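**July, notebook, starting around 3 pm**

Back on the finish samples after lunch. Batch 3706 is the Nuvwood oil over the gray stain, and I already like it better than 1279, which stayed tacky for so long I gave up and scraped it. I put this one on thin - really thin, one folded rag for the whole board - and wiped it back after 18 minutes by the shop clock. The can says longer, but it's warm in here and I didn't trust it.

End grain drank it right up, so I went back over both ends. Next time I'll seal those first with the Mulcahy shellac, cut about half and half with alcohol. Note to whoever opens the cabinet: the jar with the blue tape is the OLD cut, please don't use it on anything you care about!

The Sosinthorpe boards are still too wet to bother with. I stuck the meter in three of them and put them right back on the rack (stickers need straightening on the bottom row, I'll get to it).

Also tried the Flusska wax on an offcut. Smells great, buffs up fast, leaves a ring under a cold mug. So that's out for the benchtop, maybe fine for boxes.

Pale tabletop, same afternoon:

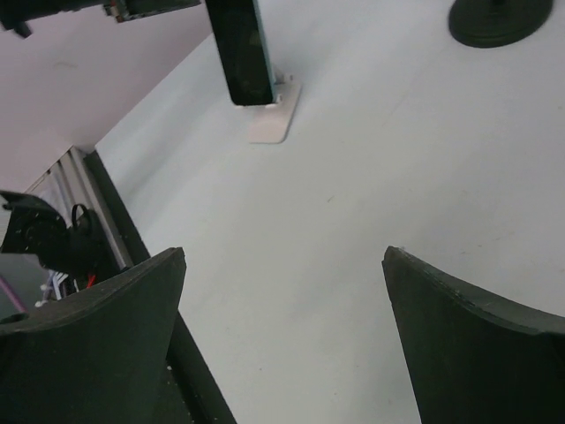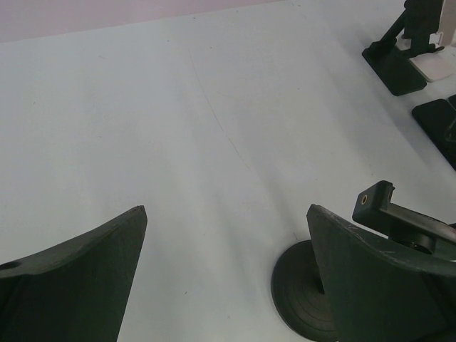
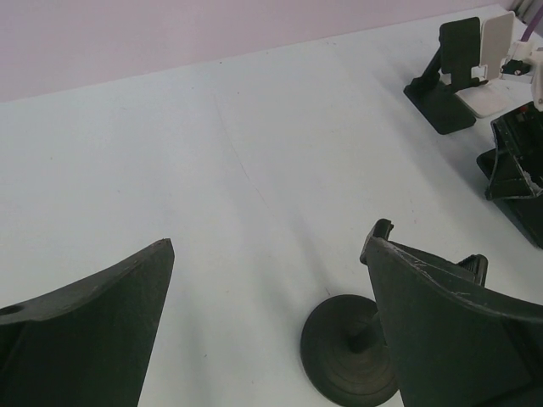
Second coat goes on 3706 tomorrow morning, before the sun gets to that side of the shop. I want to try the white pad between coats this time - the gray one left swirls on 3472 that I could see from the door. Need more rags. Lay the oily ones out flat on the rail outside, don't ball them up in the bin.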